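Changes to the Apprentice Housing Allowance at Pristavholm

Beginning in July, apprentices enrolled at the Pristavholm training center will receive a housing allowance for the full length of their placement. Until now, the allowance ended after the first term, and many apprentices had to find other arrangements in the middle of their course.

The new terms apply to all 241 apprentices currently registered, including those placed with partner firms Vasiliu and Nodetti. Apprentices who live more than 13 miles from their place of work may also apply for a travel supplement. The supplement is paid monthly and does not reduce the basic allowance.

Rooms at the Prisden residence will continue to be offered first to apprentices under the age of 20. The residence has 80 single rooms, all with shared kitchens. Applications are reviewed in the order received – early submission is strongly advised. Those who already hold a room do not need to reapply, but must confirm their placement details with the housing office.

"Several of our apprentices were spending their Sunday evenings on long bus rides," said Aparecida Bittencourt, Head of Apprentice Services. "We expect the longer allowance to help them settle near their work and stay there."

Application forms are available at the front desk and from placement supervisors. A signed copy of the placement agreement must be attached. Incomplete forms will be returned to the applicant.

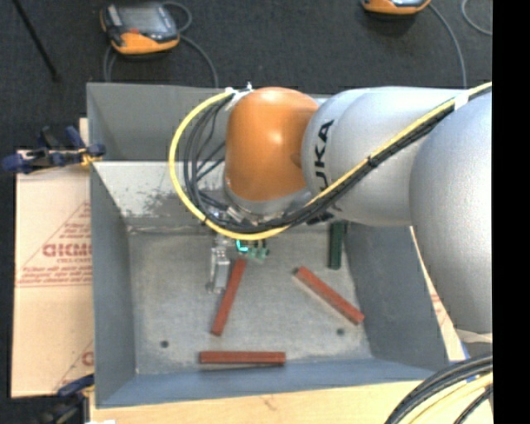

KUKA robot arm over a metal bin.

Questions about eligibility should be directed to Ismael Caldeira in the housing office, which is open on weekdays until 4:30 p.m. Apprentices whose placement changes during the year must notify the office within eight days of the change. Payments already made will not be affected.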